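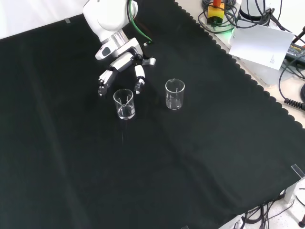 Fig. 14. Hand open behind the nearer beaker, cloth clipped to the table.

Support > Jemetti hand kit > Set-up guide > 8. Glassware handling

Overview Unpacking Wiring Glassware Faults Contact

8. Setting up for glassware

This section covers the beaker task supplied with the Jemetti hand kit. Complete section 7 (arm mounting and hand calibration) first. The steps apply to control software Wostulico 16 and later. Earlier versions do not have the Approach Height setting and must be updated.

8.1 Preparing the table

1. Press the emergency stop before reaching into the work area. Keep it pressed until step 8.

2. Lay the black cloth over the table. The whole of the area the hand will reach must be covered. Small folds are acceptable. Pull out any ridge that would make a beaker lean.

3. Clip the cloth to the table edge. Check that no clip stands in the path of the arm.

4. Keep the power adapter, the emergency stop and other equipment off the cloth. Spare cable may be coiled beside the adapter.

5. Check the cable on the outside of the arm. It must hang in an open curve with enough slack for the wrist to turn fully both ways.

CAUTION: Do not tie the cable tight against the wrist. A tight cable can pull out of its connector when the wrist turns.

8.2 Placing the beakers

6. Stand two clear glass beakers upright on the cloth, with a gap between them wide enough for the open hand. Put a shallow layer of water in each. Do not use any other liquid during set-up.

7. Turn the graduation marks so that they can be read from the operator's side. The position of the spout does not affect the grip.

CAUTION: Throw away any beaker with a chipped rim. Damaged glass may break at normal grip force.

8.3 First approach

8. Stand clear and release the emergency stop. Select Glassware > Approach.

9. The hand opens and moves to a point behind and above the selected beaker. The fingertips should stop clear of the rim.

10. If a fingertip touches the rim, press the emergency stop, move the beaker away by hand and raise Approach Height by 8 mm. Repeat from step 6.

11. If the hand stops to one side of the beaker, do not correct this by moving the beaker. Run the table calibration again (section 7.4).

12. Select Glassware > Save Position. Repeat steps 9 to 12 for the second beaker.

Note: Saved positions are lost if the arm is unbolted from its mount.

8.4 Fault codes in this section

2040 Fingertip contact before grip command. See step 10.
2041 Beaker not found. Check that the cloth is flat and that both beakers are on it.

Replacement cloths and clips are ordered from Dunleavy, Skurnbridge. Quote the kit number printed on the packing list.

Section revised 26/10/2024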